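Growing sweetcorn at Brulwood

April 19, 2024

The first sowing went in this morning, 6 trays on the shelf by the back door. Last year I started too early and the plants were leggy by the time the soil had warmed up, so I have held off.

I grew two kinds last summer. Desen was the better of them. It stood up to the wind and most plants gave two cobs. Fetis was sweeter but slow, and the badgers had half of it in one night at the end of August. I won't bother with it again.

Corn needs to be planted in a block, as it is pollinated by the wind. I leave a forearm's length between plants and water them well once the tassels show. The bed gets a barrow of compost first – two if I have it.

Picking is the part I used to get wrong. Wait until the silks are brown, then push a thumbnail into a kernel. Milky juice means it is ready.

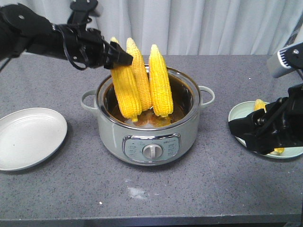 The sugar starts turning to starch as soon as the cob is off the plant, so I only pick what we will eat that day. Any extra is cut off the cob and frozen. Beans are next, if the frost holds off.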